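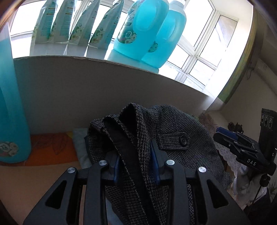 Houndstooth in dark gray and black. The small broken check is one of the oldest patterns still sold by the yard.

The weavers of Lelbridge start early. At seven in the morning Cletus Gallagher is already at his loom, and by the time the kettle boils he has made the first 20 centimeters of the day. He is 81 years old and he learned the work from his aunt.

"People think the check is difficult," he tells me. "It is four dark threads, four light threads, and then you must not fall asleep."

The town had many mills in the past. Today there is one, Bellamy, in a brick building beside the river, and it gives work to 7 persons. The cloth goes mostly to tailors, who want it for jackets and winter skirts. An order of 200 meters is a big event here, and everybody stays late until it is packed.

Lucinda Pettigrew bought the mill when the former owner retired. Before this she sold kitchens. She says that in the first January she cried in the dye room, as the boiler was broken and the wool had come in the wrong gray. She sent the wool back and kept the boiler, which still makes a noise like a train.

The younger customers have changed the business a little. Kwaku Eshun, a tailor who drives up twice a year, asks for softer cloth than his father did, with a fuzzy surface and less contrast between the colors. Gallagher does not like it very much. He prefers the hard, clean check of his youth, and he keeps a piece of it in a drawer to show visitors.

When I leave, he is repairing a broken thread, with his glasses pushed up on his forehead. Pettigrew is on the telephone with the boiler company, and she waves to me through the window.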